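Who Pays for the Small Bridges? Culvert and Bridge Funding in Likthorpe Township
Student project report, Public Works and Policy seminar
2019-11-05

I picked small bridges because I drive over one every morning, and I had no idea who owned it. Finding out took most of a month and turned into the best part of the semester!

Likthorpe has 18 bridges and large culverts on its local roads. Six of them carry a posted weight limit. The township owns the short ones, the county owns most of the longer ones, and the one on Hileck Road is shared, with a maintenance agreement that two offices had filed under different names.

My main source was the township's road budget, plus a long and very generous interview with Margit Lundgren, the township engineer. She let me go through five years of inspection notes. Small repairs come out of the general road fund, which also covers plowing, so a hard January can push a deck repair back a full year. I saw this happen twice at the Esenine Creek culvert. The second delay was over a $3000 joint repair – that's less than the detour signs and flagging cost later.

I also read Wilczyńska's paper on pooled bridge funds, where neighboring towns pay into one account and take turns. I love this idea. It would suit Likthorpe well, although the towns would have to agree on a ranking first. 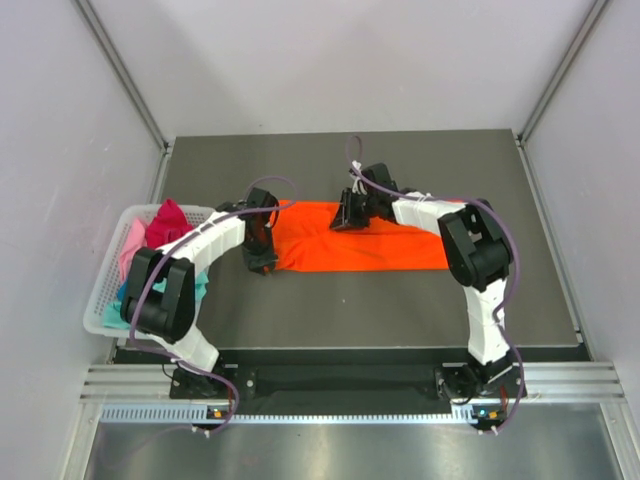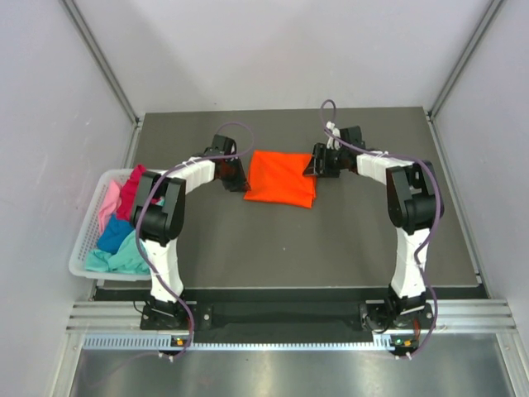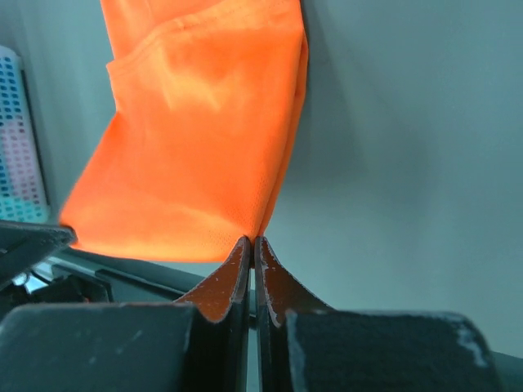
Ranking is where I'd like to take the project next. Right now the township sorts its list by inspection score alone, and a low score on a dead-end lane beats a middling one on the school bus route. I want to add detour length and daily traffic and see how the order changes. For the poster session I need a color for the posted bridges that reads from across the room, and the bright orange of the cloth would do it, with everything else on the map in gray. Margit has offered to check my traffic counts before then – the Hileck Road numbers look too low to me.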